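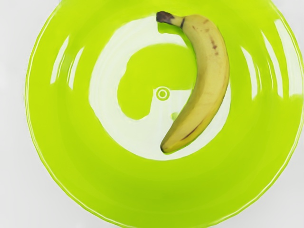 Sharon Rugemalira asked for the trench 3 shoring to be checked again before anyone lifts the remaining bones, and that has been added as item 2.

Filed under: Fieldwork / Site Safety

Stita excavation, weekly inspection, January 5, 2025

1. Edge barriers: in place. Pass.
2. Shoring, trench 3: one prop loose at the north end — tightened, recheck tomorrow.
3. Pump and hose: pass.
4. Finds store: 74 crates stacked too high. Restack.
5. Bone trays: labels missing on two. Zdeňka Tichý to replace.
6. First aid box: eyewash out of date since September.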